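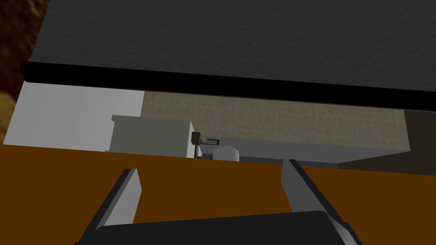

Cloudy headlights -- talk for the Curnley car club
Éabha Doherty, 2025-04-16

Start with the old Hanedano lens. Pass it round while people are still finding seats, and let them feel the rough side against the side I've done. I love this bit!

Why they go yellow: the lens is plastic with a clear coat on top, and sunlight eats the coat. Parked facing south all July? That's the side that goes first. Ask who has one lamp worse than the other.

Check the inside before buying anything. If the haze or damp is behind the lens, no amount of rubbing on the outside will shift it.

Masking. Spend longer here than feels sensible. 2 layers of tape on the paint and on any trim, pressed right into the gap -- I went through a bumper corner once with one layer and I still see it every morning.
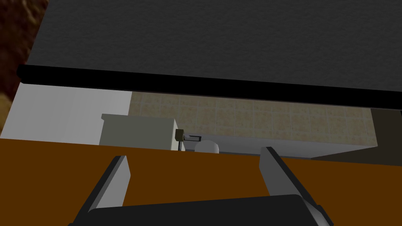 Dark grey with a black edge strip.

Sanding, always wet. Work up through the grades and finish on 4000. Change direction with each grade so you can see when the last lot of scratches has gone. It'll look dreadful halfway through (milky all over) and people panic and stop. Keep going!

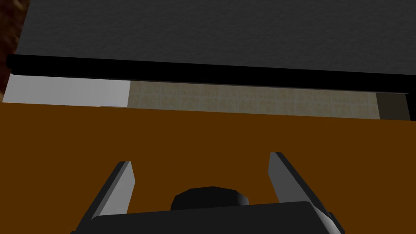 Polish next, by hand or with a small pad on a drill, slow speed. Pea-sized blob, keep it moving, don't let the plastic get hot. To judge the finish, look for an even surface right up to the edges. The orange one on the slide is what I mean by even: one flat colour, no pattern, then a crisp straight edge. A lens curves, so tilt your head and check it from both sides.

Sealing. Please don't skip it, or you'll be back where you started. I use the Brilen wipe-on coat, 100 ml bottle, and one bottle has done over 20 lamps for me. Dry day, no wind, hands off overnight.

Demo on the Nic Aodha lamp -- left half only, then questions. Bring spare tape and the spray bottle.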